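The Long Way Down to Somance

Most people who travel the Sodley valley do it by car, in a little under an hour, and remember very little of it. The rail route takes most of a day. It involves one change, a stretch on foot and a mountain hut that opens its shutters in May. Travelers who have the time should take it.

The branch line leaves Sodley from the short platform behind the main station. Trains are made up of 2 cars, with bicycle space in the rear one only. Tickets are sold from the machine on the main concourse and must be stamped before boarding. The left side has the better views for the first part of the trip, until the line crosses the river at the old mill, after which the right side is preferable.

From the crossing the track climbs steadily through beech woods. The grade is steep by local standards and the train slows to the pace of a cyclist in several places. There are no services on board. The upper terminus has a waiting room, a drinking fountain and a posted timetable, which should be checked against the printed one, as the two are revised on different dates.

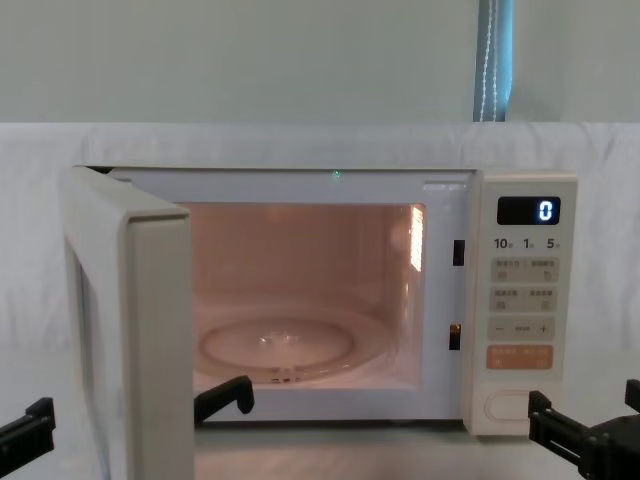
The walking section starts at the upper terminus and is marked with yellow paint on rocks and fence posts. It rises to 4,000 feet at the saddle, then drops to the hut, called Skarko, at just over half that distance along the trail. The surface is packed gravel as far as the saddle. Beyond it the path narrows and crosses two streams, both bridged. Boots with a firm sole are enough in dry weather. Snow can lie on the north side well into spring, and the crossing is not recommended without poles until it clears.

Skarko sleeps 40 in bunk rooms and takes bookings by phone only. Sheets are not supplied. Supper is served at a single sitting, and walkers who arrive after it can heat their own food in the guest kitchen. Payment is in cash. The nearest bank machine is in Somance, so money needs to be carried up from Sodley.

Opinions differ on whether the hut should be an overnight stop or a lunch stop.

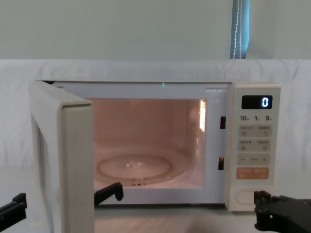 Zariņš would skip the night there altogether: start on the first train, eat at the saddle, and be in Somance before the bakeries close. The hut is pleasant, in this view, but the lower valley is the reason to come, and it deserves the extra half day.

That schedule works for a fit walker with a light pack. It leaves no margin for a late train, however, and the descent is hard on the knees – the trail loses 2,000 feet between the hut and the first farms, most of it on stone steps. Anyone unused to long descents will do better to stop over and go down in the morning.

Somance itself is compact. The old town sits inside a bend of the river and can be walked end to end in the time it takes to drink a coffee. Rooms are cheapest on the station side and quietest along the upper wall. Several of the older guesthouses have converted their top floors into studios with a small kitchen, a sensible choice for stays of more than a night or two, as many restaurants close early in the week.
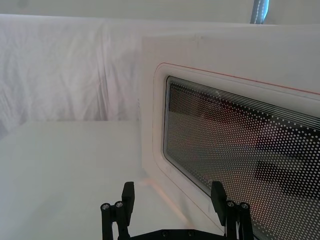
White appliance with a window, black gripper in front.

The covered market runs every morning except Sunday. Hard cheese, smoked trout and dark rye bread are the things to buy, and all three travel well. The summer timetable on the branch line begins on 24th May, when a second afternoon train is added in each direction. Before that date the last departure from the upper terminus is in midafternoon, too early for most walkers coming the other way. The bus from Somance back to Sodley leaves from the square outside the market and accepts the same ticket as the train.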